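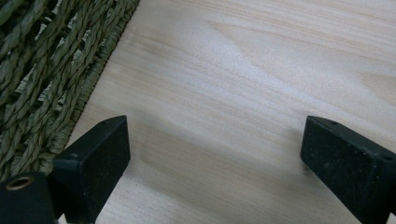
Diapositiva 1. Fibra trenzada sobre madera clara.

Buenas tardes a todos, gracias por quedaros después del café (ya sé que la sala de al lado tiene mejores sillas). Vengo a hablar de algo poco vistoso: qué pasa cuando una empresa pregunta a sus proveedores si alguien ha pagado por conseguir el trabajo.

[Pausa. Preguntar quién ha leído entero un código de conducta de proveedores. Esperar a las manos.]

Yo trabajo en compras en Asov y durante años mandé el cuestionario como todo el mundo: un PDF, una firma, a la carpeta. En marzo nos sentamos con Nasrin Ebrahimi, de Kuverero, y me hizo una pregunta que me dejó bastante mal: «¿Y esto quién lo rellena?». Pues la oficina, claro. ¡La misma oficina que contrata a la agencia!

Diapositiva 2. Comisiones de contratación.

Explicarlo despacio, que aquí siempre hay dudas. El trabajador paga a un intermediario para entrar en la fábrica, muchas veces con dinero prestado, y luego no puede irse hasta devolverlo. En la nómina no aparece nada raro. En una auditoría de dos días, casi seguro que tampoco.

Diapositiva 3. Lo que hicimos.

Mandamos una encuesta telefónica, anónima y en el idioma de cada uno, a 1.719 trabajadores. Contestaron 1.316, muchos más de los que yo esperaba (aposté un almuerzo con Mitra Mousavi y lo pagué yo). Salieron 37 casos de pago a intermediarios, todos en dos talleres del grupo Ghasemi.

[No enseñar los nombres de los talleres. Si insisten, remitir al informe.]

Diapositiva 4. ¿Y ahora qué?

Lo fácil era rescindir y salir en la foto. Mitra se plantó: si nos vamos, esa gente se queda con la deuda y sin sueldo. Así que negociamos la devolución, mitad Ghasemi y mitad nosotros, y cambiamos la cláusula del contrato. Tuve que pelearla con finanzas, que quería llamarlo «gasto extraordinario».

Contar lo de Ziluven si vamos bien de tiempo. Si son más de las cinco, saltar a preguntas.

Diapositiva 5. Preguntas.

La del precio va a salir seguro: sí, pagamos algo más por pieza. El modelo de cláusula lo tengo en papel, pedídmelo a la salida.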